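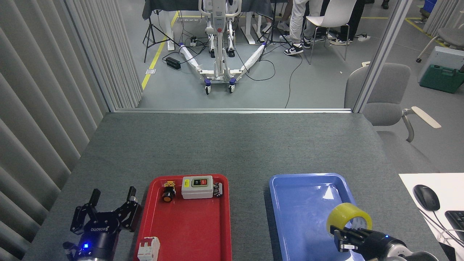

Nga Doãn reckons Wudel only won the Tarance autumn cup on map draw, and that if the final had started on Foundry we'd all be congratulating Kirkadau this morning. I've had a night to sleep on it and I don't agree, so, thread, sorry in advance.

First off, the map draw. Yes, Wudel got Old Quay first and yes, they love Old Quay. But Kirkadau had the ban before it! They could have taken it off the table and they spent it on Saltworks, a map Wudel hadn't touched since September. That's a choice they made with their own hands.

I do get why they did it. Saltworks was where they got embarrassed in the group stage, and when you've been embarrassed somewhere you don't want to go back. I'm the same with a particular branch of Pizza Express.

Anyway. Map one. Kirkadau were ahead for most of it and I think people have forgotten that. They had the crane, they had the better spawns, and Tài Võ was hitting shots from the harbour wall that I had to rewind twice.

Then they gave up the crane to go chasing a kill on the far side. Four players, one kill, no crane. Wudel walked in and sat down and that was the map.

If you want a single moment for "why Wudel won", that's mine. Nothing to do with the draw, a team with a lead got bored of holding it.

Damage numbers for map one, seeing as people keep asking: Tài Võ finished on 3,730, best in the server, and lost. The top Wudel player had 3,128. I love damage stats but that is a lot of shooting at people who were allowed to walk away and heal.

Someone in my replies says damage doesn't count for anything in an objective mode. Bit strong! It counts for plenty if your mates are close enough to finish the job. Kirkadau were miles apart all night.

Map two was Foundry, so we did get to see it, and Wudel won that as well. Closer, I'll give you that. The last hill went down to the final few seconds and I was stood up in my own kitchen shouting at a laptop.

This is where I lose patience with the "if only it had started on Foundry" line. It was played. They lost it. You can say they'd have been fresher or more confident if it had come first, and fine, maybe, but then you're arguing about moods.

Nga has come back with "confidence is half the game at that level" and, ok, I can't prove her wrong. Kirkadau did look flat on Foundry. Hardly any chatter on the listen-in, long silences after every lost hill.

The listen-in was brilliant, by the way. More of that please. You could hear Wudel calling respawns early and getting them right, over and over, in the calmest voices you've ever heard. They sounded like people doing a crossword.

Map three. I don't really want to talk about map three. Kirkadau swapped roles between maps, put Tài Võ on the objective and their anchor out front, and it was a mess from the first push. I admire the nerve. It was still a mess.

I'd have left him alone. He was the one thing working. You don't take your best shot off the wall and make him stand in a circle.

So 3-0, and the scoreline's a bit harsh on them, but I can't find the map they should have won apart from the first one.

Right, some grumbles about the event itself, then I'll stop.

The Trương desk segments were too long. I like the people on it! I just don't need a full recap of a map that ended ninety seconds ago, I was there, I was in the kitchen.

The observer missed both of the best plays on Foundry. We got them on replay eventually but it does take the air out of it. I know observing is hard and I couldn't do it, but one of them was right in the middle of the hill.

And the stream peaked at 1,624 viewers, which made me a bit sad. That was a proper final with proper players and it went up against a big patch day for two other games. Who picks these dates?

(If you missed it, the whole thing is on demand now. Start from the second semi, trust me, it's the best series of the event and hardly anyone was watching.)

A few of you want to know if this is the end of this Kirkadau roster. No idea. Nothing's been announced and I'm not going to guess at who's leaving off the back of one sad handshake line. They made a final! Plenty of teams would swap with them.

What I'd like is for them to keep the same players, sort out the spacing, and have somebody on comms whose only job is to say "stay on the crane".

As for Wudel, I owe them a small apology. I had them going out in the quarters and I said so on here, with some confidence. It's still up if you want to go and laugh at it.

Late addition – lots of replies on the Saltworks ban. Yes, Wudel's practice results there were supposed to be good. Practice results are always supposed to be good. I'd still have banned Old Quay and taken my chances.

And Nga and I have settled it like adults: if these two meet in the first round of the next one and it opens on Foundry, loser buys the curry. I'm having the lamb.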